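Unit 4: Grasping in simulation
Handout for project groups, module 401

Last October two groups handed in success rates I did not believe. Both had run the Pilen arm in Mindura and counted a grasp as good whenever the fingers had closed. Closing the fingers is easy. Please read this before you quote any figure in your report.

The simulator is generous. Contact is simplified, lighting is even, and the floor is whatever we told it to be. A policy that scores well there has shown that it can cope with Mindura — I would not claim more.
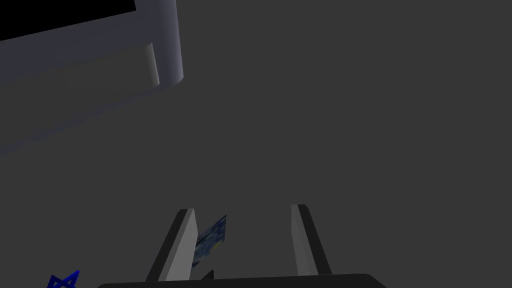 WRIST VIEW

The small piece with the swirly blue and yellow surface sits close to the left finger, with its lower part hidden. Is it held? I can't say from one still, and neither can you. Check the contact log and the object's height over time before you write "grasped".

Note also how plain the grey surface is. A detector trained on backgrounds like that may be learning "anything that isn't grey". Try the Soomro textures and report what happens, even if it is dull or embarrassing.

For each policy, run 500 trials and keep the failures. Groups who send me only their best clips will get them back.

Drafts to Estrella Cisneros by 23rd December. The Cinasach lab machines are slow, so start your runs early.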